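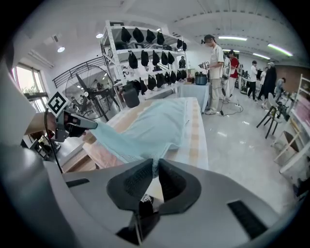 Alun Probert
Workshop and Stockroom Manager, Hoven

Posted Jul 22, 2026

Upstairs at Halturmont: the cloth table and the bag shelves

We moved the cloth work upstairs in February, and several people have asked what the room looks like now. It is one long space with a table, a set of tall shelves and a window onto the trees. The gallery page for the ground floor is kept separately under Bevan.

The table
A light blue cloth is out on the table, held by one corner, with a fold coming up near the middle. The striped tablecloth in beige, peach and orange stays on all week. Plain blue shows up well against it, and so do creases. Cloths are folded in half twice and stacked with the open edges facing the same way.

The shelves
White metal, several tiers, at the far end of the table. The black fabric bags hang along the tiers in three rows. Small packages go on the shelves themselves. We used to keep the bags in boxes of 100 and had to empty a box to find the right one. Hanging them takes more room, but you can get at any bag without moving the others. Please put a bag back on the row it came from.

The fan and the window
The big floor fan stands to the left of the shelves, in front of the black railing. The room gets good daylight on that side and warms up by lunchtime in summer. Turn the fan off before laying out anything thin.

Stock numbers
The cloths are listed under 956 and the bags under 1604 in the Trorkia stock book. If you take the last of either, write it on the sheet by the stairs. Orders go in on the 18th of each month.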